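Ticket 421 – Raju sync client stops uploading partway through a large folder
Status: resolved, monitoring
Product: Raju desktop client, syncing to Zusura storage
Site: Flimdale office

Reported behavior

Shared folder of image files, almost 300 items. Upload starts normally, slows after a few minutes, then stays on "Preparing" with no error. Pausing and resuming does nothing. Quitting the client and starting it again gets a few more files through, then the same stall. Small text files in other folders sync without trouble during the stall, so the account is signed in and the connection is up.

The user asked whether the files themselves were bad. Opened several of the stuck ones locally and they display fine.
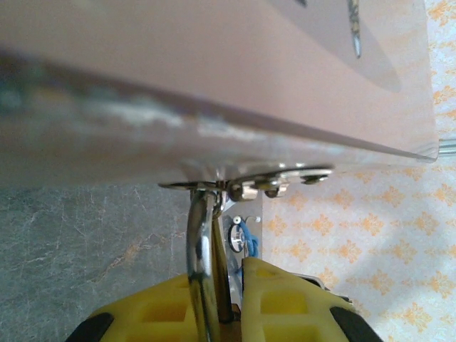
Checks made

1. Free space on the Zusura account. Plenty left. Not a quota issue.

2. Free space on the local disk. Also fine, but the client's cache folder is on a separate partition, and that one was nearly full. Cleared the cache and restarted. The stall came later than before but still came.

3. File names. A handful had a trailing space before the extension, left over from a bulk rename. Raju accepts these locally and Zusura rejects them. The client should log a rejection and move on. It puts the file back at the head of the queue instead. Renamed them all by hand.

4. Path length. The longest path in the folder was just over 200 characters. Within the limit, no change made.

5. Proxy. The office traffic goes through a Coseo gateway. Bypassed it with a phone hotspot and the stall did not occur with the same folder. Went back to the office network and it returned within minutes.

Cause

Two separate faults with the same symptom. The bad file names blocked the queue, which explains the stall on restart. After those were fixed, the remaining stall came from the gateway closing idle connections sooner than the client expects. Raju opens 8 connections for a large upload and leaves some of them idle while it builds previews. The gateway drops those, the client keeps waiting on them, and the queue backs up.

Fix applied

Lowered the connection count to two in the client's advanced settings. Raised the idle timeout on the gateway for the sync host only. Moved the cache to the main partition. Uploads are slower at the start but run to the end.

Verification

Deleted the test folder on the server side, emptied the trash, and uploaded the whole set again over the office network. All files arrived. Compared checksums between local and remote copies – no mismatches. Previews in the web view were also generated this time. Before the fix they showed as gray boxes.

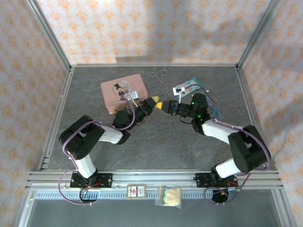

Open items

The client still requeues rejected files without telling the user. Reported to the vendor as a separate defect. Until there is a fix, check for trailing spaces first when someone reports a stall on "Preparing".

The gateway change will be lost if its configuration is restored from the February backup. A new backup has been requested. Leave this ticket linked to the gateway record until that is done.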